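Home | News | Workshop Hours | Members | Join Us

From the Robot Corner: the bin is clamped, now we work on the cables

by Marisol Kincaid

Since January our small group at Tranlow has been building a sorting cell from a used KUKA arm. The goal is simple to say: the arm should take mixed objects out of a metal bin, one by one, and put them in the right box. I was asked to write how it goes, so I will try to keep it short.

The bin gave us more trouble than I expected. When the gripper touched the wall, the whole bin moved a little on the table, and after this all our positions were wrong. Wendell Blackwood wanted to drill into the tabletop and use bolts. I preferred clamps, so that we can still take the bin away when another member needs the table. For the moment the clamps have won. In 20 test runs on Saturday the bin stayed in its place.

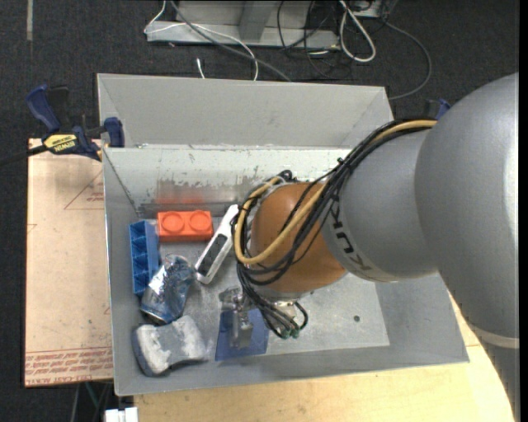

What we put in the bin

We choose the objects so that they are difficult in different ways. The toy blocks have straight sides and are easy to grip, but the long blue one is a problem when it lies close to the wall. The crumpled can is shiny, and our software, which Paloma Dvorak writes, often makes a wrong guess about its edge. Our best result until now is 141 picks in one evening, with some 100 of them on the first try.

What comes next

The cables are my part. The bundle loops around the joint near the gripper, and I would like to guide it in a cleaner way, with more distance to the fingers. I have made a first drawing of a holder and Cletus Oyelaran will print it in two sizes. If you have a piece of flexible cable sleeve at home, 5 feet would be enough for us.

We meet on Saturday at 2 p.m. Please tie back long hair, and stay behind the line on the floor when the arm has power.

Tranlow Shared Workshop | Contact the newsletter desk | All rights reserved | Back to top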